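Tapley Residents' Forum
Board: Halls and Shared Spaces
Topic: Revised hire charges and booking rules for the Cakthorpe Road hall
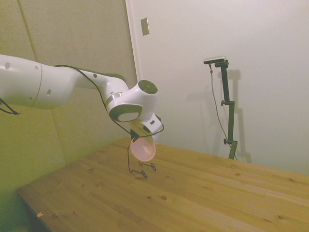

Light wooden table, main hall.

Posted by: Hall_Bookings_Tapley
Members are advised that revised conditions of hire for the Cakthorpe Road hall will take effect in October. The principal changes are as follows. The deposit for evening bookings will rise to 100 pounds. Cancellations must be received at least 6 days before the booking. Regular hirers will be asked to confirm their dates for each term in writing, quoting the hall reference 2231. Comments are invited on this thread before the conditions are put to the next general meeting.

Posted by: wudine_lane
Thank you for the notice. I wish to record an objection to the deposit. The present sum is modest and, to my knowledge, has been adequate. A family arranging a christening tea or a funeral gathering may not have the larger amount to hand, and the notice does not state how quickly it would be returned.

Posted by: Hall_Bookings_Tapley
Deposits will be returned within 2 weeks of the booking, subject to inspection of the hall and kitchen. This wording will be added to the conditions.

Posted by: oldmill_resident
I support the increase. The floor in the main hall was refinished at considerable cost and the existing deposit would not pay for a single visit from the contractor. Pakano Flooring has already been called back once to deal with scratches near the stage – the invoice was met from general funds, to which all of us contribute.

Posted by: wudine_lane
With respect, the scratches were caused when the staging was moved for the spring concert. That was the association's own event. It does not seem reasonable to rely on it when setting charges for private hirers.

Posted by: oldmill_resident
I accept the correction as regards the concert. My view on the amount is unchanged.

Posted by: Thursday_Strings
Our group has hired the hall for over a decade and has no difficulty with the deposit. The cancellation rule is another matter. Players fall ill at short notice, and a quartet cannot rehearse with three. May regular hirers be permitted one late cancellation per term without charge?

Posted by: Hall_Bookings_Tapley
The suggestion has been noted and will be placed before the meeting. Hirers should understand that no undertaking can be given in advance.

Posted by: cakthorpe_allotments
Could the conditions also state who is to put the tables away? We have twice arrived for the seed exchange to find them still set out from the previous booking.

Posted by: Hall_Bookings_Tapley
Under the existing conditions, each hirer is to return furniture to the store before leaving. The clause will be moved to the first page of the form.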